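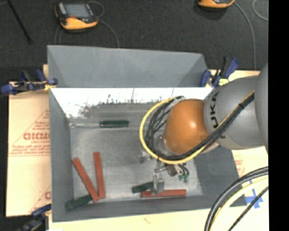 Talks > Spring series > Speaker notes

Can a machine tidy the tool bin yet?

8 Jun 2022 - by Chae-won Shim

Search talks, speakers, topics Go

1. Opening (slide 1 stays up)

Good evening, hello, thanks to Ah-rin for the room. Leave the slide up for a moment before talking. People love looking at a robot arm and they'll want to find the gripper on their own.

Then ask the room: who has a drawer at home with screwdrivers in it? Keep your hand up if you can take one out without looking. Most hands stay up. That's the whole talk, really - the thing you all just said you can do is a thing I've spent a big chunk of my working life watching machines try to do.

Point at the gray bin. A screwdriver with a green handle lies off near the far wall, all by itself. The red bars and the other green handles are down at the near side, and that's where the gripper finger is. Ask which one they'd rather pick up. (Everybody picks the loner. So would I!)

2. What a hand knows

Say this part slowly, I always rush it.

When you reach for a screwdriver lying against a wall, you don't plan. You push it a little with a fingertip, it rolls, you get your thumb under it. If the bar next to it moves, fine, you let it move. A machine with a stiff metal finger has to decide all of that, and it has to decide with whatever it can see past its own arm and cables. Look how much of the right side of the bin is behind the arm on this slide.

Walls are the other thing. A bar right along the wall leaves no room for a finger on that side. Two of the red bars lean toward each other in a V, so if you go for one you may well nudge the other. Do the V with two pencils on the lectern. Bring pencils.

Shiny stuff: a worn metal floor with streaks in it, a thin silver shaft on top. Cameras hate this. Mention the bright white band on the far wall of the bin, and ask people what they'd make of it if they had never seen a bin.

3. Where we are in the shop

Story of the Larari trial, keep it to two minutes. Chang-ho Gil runs the floor there and wanted the end-of-shift bins sorted. Tools in one tray, bar stock in another. His people do a bin in a minute or so while talking about dinner. The first setup managed 11 picks out of 20 in March, and everyone in the room cheered at the eleventh, me included. The misses were nearly all at the walls.

Then Tae-yang had the idea of letting it drag a part out into the open before grabbing. Ugly to watch, lots of scraping, and I think it's the loveliest thing we tried. Don't show the numbers for that one, we only ran it for an afternoon.

So for the shop: yes, if the parts are known and the bin stays put, and somebody comes by when it gets stuck. I'd call that useful already.

4. And at home?

Here Seul-gi will want to argue, let her. Her project, Kinora, does kitchen drawers, and she's more hopeful than I am.

My side of it: a home has no fixed bin. The drawer sticks, there's a rubber band around the spatula, someone put batteries in with the forks. My mother's drawer has a candle in it. Each of those is a small research problem, and I mean that happily - there's so much left to do.

Chores I'd bet on first: carrying things from room to room, sorting laundry by color, loading one kind of plate. Chores I'd bet on last: the junk drawer, folding a fitted sheet.

5. If there's time

Cables. Go back to the slide and follow the yellow one with the pointer as it loops past the orange joint and the wrist. Anyone who has worked with an arm will laugh, because half of the job is keeping the cables from pulling on something. Tell the Heo story only if Chang-ho isn't in the room.

6. Questions I expect

Will it take jobs? Give it a proper answer. At Larari the people who used to sort bins now look after two lines, and some of them liked the bins better.

How much does it cost? Pass to Tae-yang.

When can I buy one? I don't know. Say so, then ask what they'd have it do first and write the answers on the board. Photograph the board before Ah-rin wipes it.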